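"Ask me how many of those 700 are any good," says the engineer who runs the teaching sessions at Verkau, and so I do. "Fewer than I'd like."

The 700 are demonstrations recorded for Judus, the company's two-armed kitchen project. A person drives the arms by remote control, the robot logs every motion, and a program is trained to copy it. The current task is moving steamed buns from a bowl to a plate. I had been promised the future of catering. 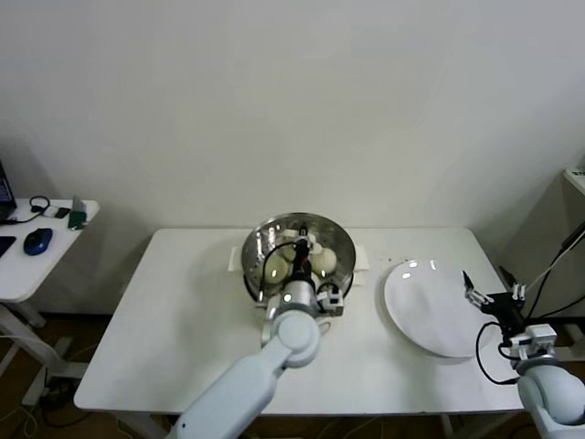 Bun duty at Verkau: one gripper over the bowl, the other by the plate.

Why not just guide the arms by hand? "We did, until July. You get your own body in the way, and you push harder than you think." Remote control has its own trouble – the operator feels nothing through the controls. "A bun is soft. You're judging the squeeze by eye."

New operators need 40 practice runs before anything they do is kept. I suggest that this sounds like a lot of labor to replace a pair of tongs. The engineer doesn't laugh. "It's slow. I won't dress it up."

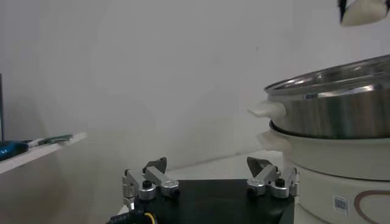 Fingers open beside the two-tier steamer.

The steamer bothers me more than the buns. Its side handles were made for human hands, and I ask whether a program that has copied 700 recordings would cope with a different pot. "Some. We tried 2 others. One went fine." And the other? "We're recording more."

Lindsay, the rival system from Huka, is sold on the claim that 7 demonstrations are enough. "Enough for what?" the engineer says. I'd put the same question to both companies.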